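Socks without partner

Posted 19 August 2023

In my family we have a drawer that my wife Ivana calls the hotel, because the socks check in there alone and stay for a very long time. When we moved to the new apartment in March, I carried this drawer as it was, full, down the stairs and up the other stairs. I was a little ashamed of it. A grown man should not move single socks from one address to another.

So this summer I decided to make some order. I have read a few articles about how to fold, how to roll, how to stand the socks in lines like books. Most of them begin with buying many boxes. I did not want to buy many boxes. I bought 2 baskets from a small shop, Ahonen, where they sell mostly things for the garden, and one of them is now only for socks which have lost the other one.

The rule is simple. After the laundry is dry I make the pairs on the table, and what has no pair goes in the basket. The basket has low walls, so I see everything in it without digging. The drawer was deep, and I think this was the real problem. A sock on the bottom of a deep drawer is the same as a sock in another country.
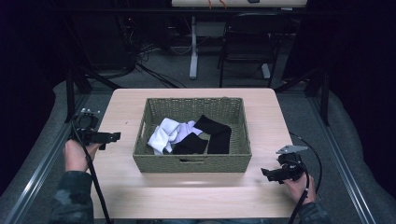
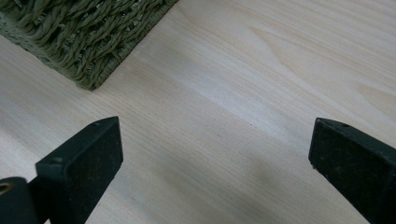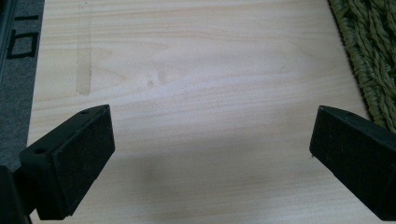 Sock work on the light wood.

I also learned that the surface is important. Before, I made the pairs on the bed, and our blanket is dark blue with a pattern. Black socks on a dark blue blanket in the evening – I do not recommend it. Two times I went to work with one black sock and one very dark brown, and my colleague Štěpánka noticed it both times before lunch. On a pale surface the difference is easy to see, also between two blacks, when one has been washed many times and became a bit gray.

For white socks it is more difficult. They are all white and still they are not the same. The height is different, or the heel is thicker, or there is a small line at the toes. I used to put any two of them together and call it a pair, but Ivana says that she can feel it when she walks, and I believe her. Now I turn them all to the right side first and lay the toes in the same direction. It takes a few minutes more.

How long should a single sock wait? My friend Oskari throws them away the same day, he has no patience with this. My mother kept them for years and cleaned the windows with them. I have chosen two months. If the other one did not come in this time, I use the sock for dusting or for the shoes, and after this it can go with a good conscience.

The drawer itself is now half empty. Ivana wants it for scarves and I want it for cables, and we did not decide yet. The second basket stands in the hall and collects gloves, although it is August, so I suppose I must do the same work there before the winter.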